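Trikorell Hudec portable radio – review
Posted 2020-09-06 by Sumeya Weldu

Quick one, got a pile of other things to write up. I've had the Hudec all summer and people keep asking so here are my notes, more or less as I scribbled them.

Who it's for: people who listen to talk. Phone-ins, plays, cricket, the shipping forecast, two people arguing about gearboxes. If you want something to fill a garden with bass look elsewhere, this won't do it and doesn't try.

Paid 70 pounds. My own money, no freebie. Bought from Rostislav Vlček's shop as he had one out of the box and let me fiddle with it, which you can't do online.

What you get: the radio, a mains lead with the plug at a funny angle, a wrist strap, a leaflet. No case. FM, DAB and internet over the wifi. Headphone socket on the left side. No medium wave, and that will put off some of you straight away. Put me off for a week. I then thought about how often I'd used medium wave on my old Rurkton this year and the answer was not much, one football match and some French station I couldn't follow.

Setting up

Plug in, pick a language, it scans for DAB. Fine. Wifi is a pain. You put the password in with a dial, one letter at a time, and capital letters are on the far side of the alphabet from small ones. Mine has both, plus a bracket. Got it wrong, started again, got it wrong, had a cup of tea. Third go worked and it has remembered it ever since, even after the power cut.

There is a phone app, Tuvirent, that is meant to do this bit for you. It found the radio, said it had found the radio, then asked me to find the radio. Deleted it. May be better on a newer phone than mine.

The sound

Speech is lovely. Really clear without being sharp. You can have it low on the windowsill with the tap running and still follow what's being said, and I can't say that of any other small radio I've had in here. The Rurkton always sounded as if the presenter had a scarf round his face.

I tested it with people laughing. Sounds daft but it's a good test. Two presenters who find each other funny, both going at once, and a caller on a bad line trying to get a word in. A poor speaker turns that into mush. On the Hudec you can tell who is who and you still get the caller. I went through a whole stack of old motoring phone-ins this way – the kind where somebody rings up about a squeak and ends up talking about their brother-in-law – and came away with a lot more affection for the radio than I started with. Also checked my tyre pressures so there's that.

Music is all right. Piano good, anything with a big drum in it thin. Turn it past three quarters and the back pannel buzzes. Only on music though, never on voices.

There's a tone setting buried in the menu with a speech option. Don't bother, it just takes the bottom off and everybody sounds as if they're ringing from a bus stop. Leave it on normal.

Stations and finding them

This is where it falls down a bit. Internet side is huge. I looked under news and talk and the list said 2,004 stations, and you go through them with the same dial you did the password with. In order of name. And a lot of them start with The. Plenty are dead as well, you pick one, it thinks, it says no.

Search does exist. Press and hold the dial, not in the leaflet. Rostislav told me that over the counter and I'd have been lost without it. Still letter by letter but three letters is normally enough.

Once you've found something, save it. There are 15 presets shared between everything, FM and DAB and internet all in one row, and I like that a lot. Don't want to remember which band a thing is on. Press four, get the local lot. Press five, get the play. But only the first five have proper buttons, the others are behind a menu, so be picky.

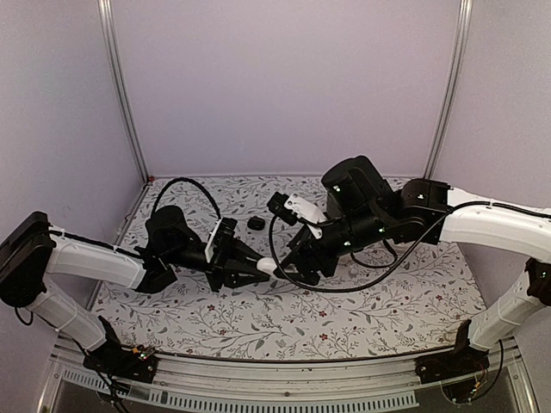

Two arms above a white floral mat.

Podcasts: yes, sort of. You can get at them through the internet menu under the name of the show. Newest first. It doesn't remember where you were, so if you stop half way through to answer the door it goes back to the start. Hold the right arrow to skip forward and it creeps. For a short programme, who cares. For a long one I end up using my phone and a lead into the back, and that does rather beg the question why have the podcast menu in the first place.

Repeats and old series are the main thing I listen to now so this matters to me more than it might to you. Lots of the shows I like best have finished, presenters retired or gone, and the old editions get put out again as if they were new. No date on the screen. You just get the title, chopped off. I spent half an hour with a programme about choosing a first car before they mentioned a price and I realised how old it was.

Reception

DAB good in the kitchen, good upstairs, nothing at all in the back bedroom, but nothing works in there. FM better than I expected. Aerial is a proper metal one that swivels, feels solid. I've caught it on the curtain more than once and it hasn't bent.

Took it to the allotment. FM fine, DAB came and went. When DAB goes it goes completely, bubbles then silence, and it doesn't swap to FM on its own even when the same station is on both. My car does that. Would like it here.

In the garage it was the best of the lot, oddly. Steel door and all. That's where it lives on weekends now, on the shelf over the vice, and it doesn't mind a bit of dust. I wiped it down with a damp cloth and the lettering is still on the buttons.

Battery

Box says 20 hours. I didn't sit there with a stopwatch. On DAB at low volume I charge it once over the weekend and that does me. On wifi it goes much faster, you'll want it plugged in. The battery light is green, green, green, then red, then off, with not much gap between the last two. Missed the end of a very good murder.

The battery comes out with one screw and you can buy another. Well done whoever decided that. So many of these are glued shut.

Charging is only through its own lead, that's a moan. Lose it and you're stuck.

Buttons and screen

Volume is its own knob, big, on top, turns smoothly. Thank you. My mum can use it without her glasses. On/off is a push on the same knob. Clicks nicely.

Screen is small and blue and too bright at night. You can dim it, menu, system, display, but it comes back up to full each time you touch anything, so if you want to turn it down at two in the morning you light up the whole room. Bit of tape over it. Not very elegant.

Sleep timer is good. Goes down bit by bit and doesn't just cut off mid sentence. Alarm is good too, you can wake up to a preset and it starts quiet. If the wifi is down it beeps instead, a nasty beep, I'd have prefered it just went to FM.

Clock sets itself. Should see what it does when the clocks have gone back, I'll add a line in November if I remember.

Compared with the old Rurkton

Had that one for years so it's only fair. Rurkton is lighter, tougher, takes ordinary batteries, and turns on at once. The Hudec takes a good few seconds to wake up and says hello while it does it. Don't need a hello. If you only ever listen to FM and you've got a Rurkton that works, keep it. Mine has gone to the shed.

For voices though there's no contest. I hear things I used to miss. Somebody turning over a page, the presenter trying not to laugh before the caller has even got to the point. That's half the pleasure of talk radio for me and a cheap speaker throws it away.

Niggles, in no order

Wrist strap came undone on the first day.
The feet slide on a shiny worktop, I put a bit of rubber matting under.
Menu calls FM something different in two places.
An update came through and it wanted to do it there and then, in the middle of the news. You can say later. It asks again the next morning.
Handle would have been nice.
Headphone volume is far louder than speaker volume and it doesn't keep the two apart. Turn it down before you plug in!

Good bits I forgot to put further up

Does stereo through the headphones and it's very decent, plays sound great.
Doesn't pick up hum from the fridge.
You can move presets about without wiping them.
Rostislav says the spare battery and the aerial are both parts he can order in. Haven't needed either.

Would I buy it again

Yes, at the price. Wouldn't pay a lot more. If Trikorell sorted the podcast thing so it kept your place, and made the screen stay dim, I'd have no real complaints and I'd get a second one for upstairs. As it is I carry it from room to room, and I've got used to the weight.

If you mainly want music, no. If you live where DAB is patchy, try before you buy, or borrow one from somebody. If you've got a parent who lives with the radio on all day and keeps turning it up because they can't make out the words, I'd get them this, do the wifi yourself before you hand it over, and set the five buttons for them.

Comments are open, I'm slow to answer. Somebody asked under the last post whether it works with a bluetooth speaker. It doesn't send, it only recieves.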